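4. What happens to the bag after the first time

4.1 The second life starts at the sink

Before I started reading the diaries I had a theory, and I was pretty fond of it. I figured people reused their small plastic bags for money reasons, that the thrifty households would do it and the comfortable ones wouldn't, and that I could write a tidy section about budgets and go home early. The diaries didn't cooperate. We had 200 households in Braditz and 200 in Clustberg, and between them they gave us 1193 entries that mention a bag being kept after it was emptied. Income barely showed up in those entries at all. What showed up was the sink.

Let me explain what I mean by that. When somebody decides whether a bag is worth saving, the decision almost always gets made while they're standing at the sink with the bag in one hand and something else in the other. If the water is already running, the bag gets rinsed. If it isn't, a lot of bags go in the trash that could have been saved, and the diary keepers know it (they're often a little hard on themselves about it, which I found touching). One woman in Clustberg wrote that she is "a bag washer until seven o'clock and a bag thrower after." I think that's as good a summary of the evening entries as I could come up with.

Contents matter too, of course. Bread, crackers, dry beans and buttons all leave a bag in what our diary keepers called good shape. Raw meat ends a bag's career in nearly every home. Cheese is where the arguments are! We have couples who filled in separate diaries for the same kitchen, and on the subject of cheese they might as well be living in different towns.

I should say something about what counted as a small bag, because reviewers of the pilot asked and they were right to ask. We took anything clear or mostly clear that a person could close in one hand, with a zip, a fold, a twist or a band. Grocery sacks were out, and so were trash liners and the heavy pouches that pet food comes in. The line between "a bag" and "some packaging" turned out to be fuzzier than I'd hoped, and when a diary keeper called a thing a bag we let them have it. The bands came along for the ride. They weren't in the original plan, but people kept writing about the two together, and they're usually kept together, so after the pilot we added a line for them on the diary sheet.

Figure 3. Small bags and bands on a butcher-block table.

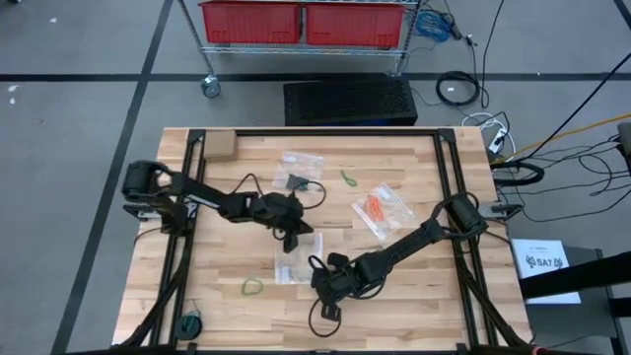

4.2 Where the saved ones go

Every kitchen has a place for these things and hardly any kitchen has a name for it. We asked people to write down where the bag went once it was dry, and we gave them a blank line instead of a list of choices. I'm glad we did. We got drawers, of course, and the gap beside the refrigerator, and an old coffee can, and the inside of another bag. We got "on the faucet" from people who never put the bag away at all – it just lives on the faucet until it's wanted again. In Braditz there's a local word, kurnano, for the odds-and-ends drawer nearest the stove, and so many diaries used it that I started using it at home. My kids think I made it up.

The kurnano deserves a paragraph of its own. It's where bags, bands, twist ties, birthday candles and dead batteries all end up, and people talk about it with a kind of proud despair. What I noticed, going through the entries, is that a bag in the kurnano gets used again sooner than a bag stored anywhere else. My guess is that this has to do with how often the drawer gets opened for some other reason. You go in for the matches, you see the bag, you remember the half onion. Bags stored neatly, in a box on a high shelf, say, tend to stay stored. I don't want to push this too far, as the diaries only ran for a month and a high shelf may simply be a slower place. But it does make me wonder about all the advice that tells people to get organized first.

Clustberg doesn't have the word, but it has the drawer. The big difference there is the apartments. Kitchens on the Jin side of town are narrow, with a single bank of drawers, and people in those buildings hang things. Hooks, nails, the oven handle. A hanging bag dries faster and it's in your way, and both of those seem to help its chances.

4.3 How people check a bag

I hadn't planned on a section about checking, and then it showed up in so many entries that I couldn't leave it out. Before a saved bag goes back to work, it gets inspected. The inspection takes a second or two and people mostly don't know they're doing it until a diary asks. They hold it up to the window. They blow into it. They fill it with water and squeeze (this one is mostly men, for whatever reason, and I have no theory). They smell it, and if there's any doubt they hand it to somebody else to smell.

Holding it up is by far the favorite, and I think it's because a clear bag gives you two kinds of information at once. You get to see whether there's anything left inside, and you get to see what the plastic is doing. A bag that's been around for a while goes cloudy along the folds and never quite opens flat again. Our diary keepers had lovely words for this: tired, foggy, elderly, "gone like an old windshield." Most of them would still use a foggy bag for something. It just moves down a rank, from food to nails and screws, or from the kitchen to the suitcase.

That ranking is worth dwelling on for a minute. We found that nearly every regular saver keeps one, even though they'd laugh if you called it a system. New bags are for the freezer and for anything going out of the house where other people might see it. Second-time bags are for lunch. After that come the crayons, the puzzle pieces, the spare key, the wet swimsuit. A bag rarely moves back up. When one does, it's usually because a guest or a teenager grabbed it without knowing the rules, and the diary entry for that day tends to be on the long side.

Figure 4. A clear plastic bag held up over a light wood tabletop. The upper part is rounded and crumpled, and red objects show dimly behind the middle.

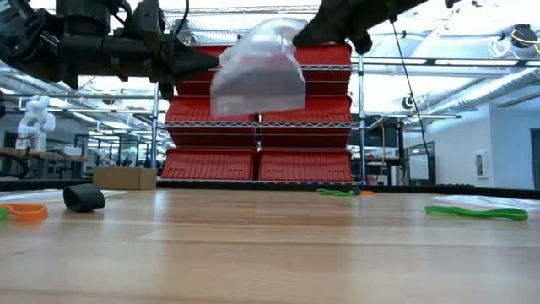
Phyllis Haworth read an early draft of this section and objected that I'd made the whole business sound too sensible. In her view people don't inspect a bag to learn anything. They've already made up their minds, she wrote in the margin, and the holding up is a little ceremony to make the decision feel fair. She pointed me to the entries where a bag gets checked, found to have a hole, and saved regardless.

She has a point, and I went back and looked. Those entries exist, and there are more of them than I'd remembered. A bag with a hole is still fine for potatoes, people say, or for covering the paintbrush, or for "when we need one with a hole." I don't think it sinks the idea that checking tells people something, but I've softened the language in this section because of it. The reader can decide who's right. I've argued about it with Phyllis over enough lunches already.

4.4 Bands and labels

Now for the bands. Of the entries mentioning a kept bag, 241 also mention a rubber band, and I'd been treating those as a side dish until I sat down and read them in one go one Monday. They're different in tone. A person who closes a bag with a band is often dealing with a bag that no longer closes by itself, so the band is really a repair. It's the thing that lets a bag with a worn-out zip stay on the lunch rung for another week or two. Several diaries describe the band as belonging to the bag: the two get rinsed together, dried together and put back in the drawer together, and if the band snaps, the bag is finished too, even though there's nothing new wrong with it.

Color comes up a lot more than I expected. People use bands by color to tell one saved bag from the next, and they do this without writing it down anywhere, so that the whole household has to carry it in their heads. In one Clustberg kitchen green was flour and blue was rice flour, and the diary for September records the pancakes that followed a mix-up.

Which brings me to the write-on panel. A good share of zip-top bags come with one, and I assumed that savers would love it. They don't! It's printed for a bag with one job. Once you've written "chili" on it in marker, the bag says chili forever, through crackers and crayons and the spare key, and people find that either funny or annoying depending on the day. The experienced savers leave the panel blank and use tape, or they trust the band.

Figure 5. Transparent zip-top bag with a white write-on panel and, near the opening, an orange rubber band.
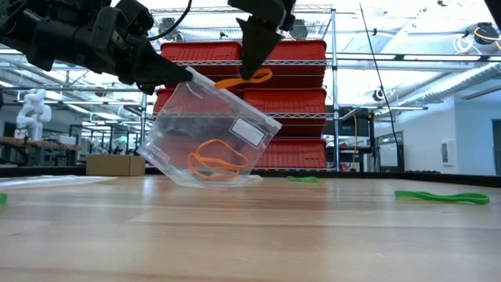
We did try asking about this directly in the exit interviews, and I'd do it differently next time. I asked "why don't you use the label?" and people heard it as a scolding. They apologized, or they told me they'd been meaning to start. When I switched to asking what was written on the bags they had at home right then, the conversation got a lot better, and people went off to the kitchen to check and came back reading things aloud. One man had a bag of picture hooks marked "soup, do not open."

Going by those interviews, I'd say old labels are mostly harmless inside a household and a real nuisance between households. Bags travel. They go next door with cookies and they come back with tomatoes, or they don't come back, and a bag that says one thing and holds another is fine as long as everybody who opens it was there for the earlier chapters. The diaries can't tell us much about this, as we only followed bags while they stayed in the home where they were first emptied. I take up the lending question in Section 5, using the smaller set of paired diaries from neighbors in Braditz.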